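Relwood Practice Simulator: what I saw at the open day

Last updated: 5th February

Relwood held its open day in the training hall at Zundau, and I went mainly to try the practice simulator before our shop puts money into it. The program lets you drive a simulated arm and gripper through household jobs and record each run. I had two turns at a station and watched several other people take theirs. I have used one other simulator at work, so I had something to compare it with.

A seat costs $626 a year. The bundle with the hand controller is $1,325. Coffee was free and the parking was not.

Setup took very little time. You pick a room, pick a job, and the program loads straight into the view from the wrist of the arm. There are 21 rooms in the current release, and most of them are kitchens or living rooms with cabinets, drawers and shelves. The jobs are the kind you would expect: open this, close that, move an item from one place to another. The menus are plain gray text and I found everything without asking.

The hand controller is good. It is light, the trigger for the fingers has a long pull, and small movements of my hand came through as small movements of the gripper. The cheaper keyboard mode is much harder. I tried it for my second turn and kept rolling the wrist when I meant to turn it. If you plan to record runs for training, I would skip the keyboard and pay for the bundle. 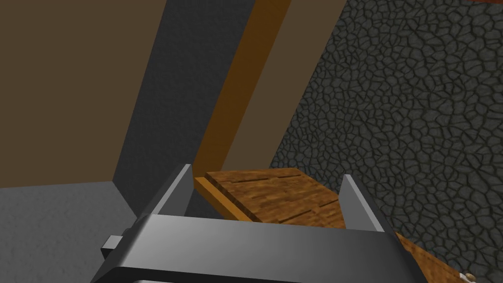

The wrist view takes getting used to. When the arm leans over, the whole room leans with it, and it is easy to lose track of which way is up. On my first turn I spent a good part of my time working out where the floor was. There is a second view from across the room, but at the open day it was switched off at half the stations. The person running the demo told us it slows the program down on older machines. I would want it on for any new operator.

Graphics are simple. Wood grain and stone look fine from a short distance and flat up close. Lighting is even, so you do not get the hard shadows and glare that cause trouble in a real kitchen. For learning the controls that doesn't matter much. For anything you plan to move to a real arm, it might.

Contact between the fingers and other objects was the weak point. Twice I closed on a handle and the fingers slid off with no warning, and once a drawer jumped open all at once. The staff said an update in November had improved this. I can't compare, as I never used the older version.

Recording works well. Each run is saved with a name and can be played back at half speed, and bad runs can be deleted from the same list. Export took longer than I liked, and there is no way to export only part of a run.

I would buy one seat with the controller and hold off on more until contact is better. The next open day is at the same hall. Sign up early if you want a station, as the line was long by noon.

Reader comments

pelican_dan: Same experience with the drawers. Pulling slowly helped me a little.

Marta K: Does the $626 seat move to another computer, or is it locked to one?

shopfloor9: We moved ours once. You have to release it on the old machine first.

grayline: The second view runs fine on our four-year-old desktop. I would leave it on.

Recent reviews

Juška bench clamp, large size
Genis G-526 label printer
Relwood hand controller, first version
Two folding work tables compared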